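April, props workshop, Moltstead

Episode two pages came in at 9:40. Pladimia have moved Elīna Adomaitis's big kitchen speech to the porch, so the grey cardigan needs a double for the night shoot. Dye lot 417 is the match.
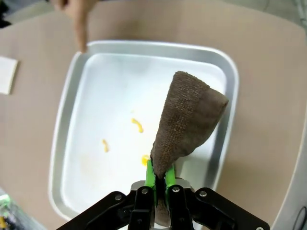 Brown towel, held by one end.

Algirdas wants his character's watch aged before the camera test. Used the Munance wax, first coat only. Call sheet 2665 still lists the old actor for the brother; told the office. Budget left for the porch dressing: $600.

3 comments

Algirdas Jaunzems: Watch colour is good. Strap's too new.
Jankauskaitė: Call sheet fixed.
Elīna: Can the cardigan lose a button?

Back to top | © Moltstead Props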